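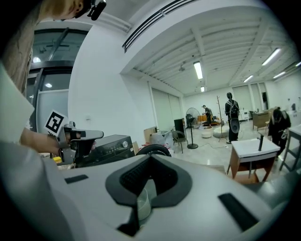 Slide 1 – moving day in the big room at Dikotley: black fan, orange sofa, coat rack at the back

Sorting out the big room – my notes for the Derkodier tenants' evening
Thursday, December 28, 2023

(Leave slide 1 up for the whole talk. Water on the left side of the lectern. Slow down!)

Hi everybody, thanks for coming out in the dead week between Christmas and New Year's when you could be home eating leftovers. I'm Nele Hollmann, I've been in the Dikotley building for years, and Alvar asked me to talk about how we got our shared room back into shape in October. He gave me fifteen minutes. I talk a lot, so Alvar, wave at me.

I'm going to talk mostly about floors, cords and cardboard. If you came for colour schemes, Kai Reuter is up after the break and he has swatches.

WHERE WE STARTED

Quick bit of background. The big room is 900 square feet, tiled, with not one cupboard built into it. Everything anyone in the building didn't want in their own place had drifted down there over the years. Chairs, lamps, kitchen stuff, somebody's exercise things. Lovely room, and we'd all stopped using it except to drop things off.

The owners wanted to rent it out to Fröhlich, the storage people, and the only way we'd keep it was to show we were using it. We had until the end of the month. (Pause here, let them groan.)

So we did it over two weekends, with whoever was free. People came and went. Elfriede Stüber came for both weekends and has asked me to tell you she never wants to see packing tape again.

THE FLOOR FIRST

My one really strong opinion, so I'll say it early – clear the floor before you touch a shelf or a tabletop.

Have a look at the slide. See how the tiles open up in the middle there? Pale tile, it bounces the light around, and the second you can see it the room feels twice the size. It cheers people up. We'd spent the whole first morning going through a box of tea towels at the front table and you couldn't tell we'd been there, and everybody was crabby. Then after lunch we just dragged things to the sides, no sorting at all, and the mood completely changed. Obed Alhassan put the radio on. Somebody went for doughnuts.

Things that go to the walls: anything tall, anything heavy, anything you've already decided to keep. Things that stay in the middle: nothing, ideally. (We didn't manage it either, you can see the fan.)

ABOUT THAT FAN

Okay, the fan. I love a pedestal fan. It's dusty work, moving old stuff around, and a breeze helps even in October. But look down at the floor and you'll see the cord going across the tile. Black cord on a pale floor, so at least it shows up, but I'd still put it along the wall if I were doing it again. I must have stepped over it a hundred times carrying boxes, and when you've got a box in your arms you can't see your feet.

Easy fix: set the fan up near its outlet and turn the head. Tape down whatever has to cross a path. Do the cords before anybody lifts anything.

(Ask the room: who has tripped over a cord this month? Hands up.)

THE CARDBOARD

Left side of the slide, there's a flat cardboard box leaning up and a white plastic bag beside it. I'm a bit of a bore on this subject. Flatten a box the minute it's empty. Stand it on its edge, don't lay it down, because a flat box on tile is a skating rink. And have one place for them, right from the start, so people don't have to ask.

Same with bags. We had a keep pile, a give pile and a rubbish pile, and the bags all looked the same, and yes, a bag of perfectly good curtains went out to the dumpster and I had to go in after it. Write on the bag! A strip of tape and a marker, "GIVE", done. Fat marker, not a ballpoint.

THE COUNTERTOP STUFF

The black appliance near the front, with the round silver knob. Every shared room gets one of these. It's big, it's too useful to chuck, and it ends up on the nearest surface with all kinds of bits piled around it. We went back and forth on appliances for ages. Alvar wanted none, Elfriede wanted a full kitchen.

What we settled on is that an appliance stays if it works, if it's clean, and if it has a spot where it can live all year. If it's only there "for now", it goes back upstairs to whoever brought it down. I've gotten very firm about "for now". Clear the clutter around it the same day too, or it starts attracting forks.

SOMEWHERE TO SIT, SOMEWHERE FOR COATS

Now the nice part. Far wall, the orange sofa. I know, I know, it's very orange. We'd talked about replacing it and Kai got a price on a new one from Mermont, and it was 4000 dollars, and that was the end of the conversation. It got a good brushing, and we put the 400 dollars we did have into paint and bulbs.

In front of it you've got the little white stool and the bigger white pouf. I'd never have bought either for myself, but they're great in a shared room. They're a seat, they're a footrest, you can shove them over with your hip when you need to get by. If you're choosing between one more armchair and a couple of low things like these, take the low things. White does show every shoe, mind you. Get a damp cloth on them weekly.

And the wooden coat rack with the thin branchy hooks – best thing in the room, I'll fight you on it. Before we had somewhere to hang things, coats went on the backs of chairs, so you'd count up your seats and half of them were wearing parkas. Put the rack where people naturally stop when they come in. Ours is still a bit too far back, and I've lost that argument for now. Keep it light on one side and heavy on the other and it'll go over, so spread the winter coats out.

Chairs, last thing. We kept the ones with thin metal legs like the black one over on the left, they're easy to pick up with one hand. Stick felt on the feet, your downstairs neighbours will hear every scrape on tile.

KEEPING IT THAT WAY

We tried a rota and it lasted till the second week. What we do now is 5 minutes at the end of anything that happens in there. Book club, kids' birthday, whatever, you set a timer and everyone in the room picks something up. If something's been on the floor a week it gets a note on it, and after two weeks it goes to the thrift store.

(Skip this if Alvar is waving.) Two things I'd change. Borrow a dolly, our backs were shot by the Sunday. And have lunch in a different room, so you're not eating a sandwich over the stuff you're meant to be sorting.

We did keep the room, by the way. Fröhlich found a place down the street and the spring potluck is going ahead on the tiles.

Okay, questions! I've got felt pads in my bag if anybody wants some, take a sheet on your way to the coffee.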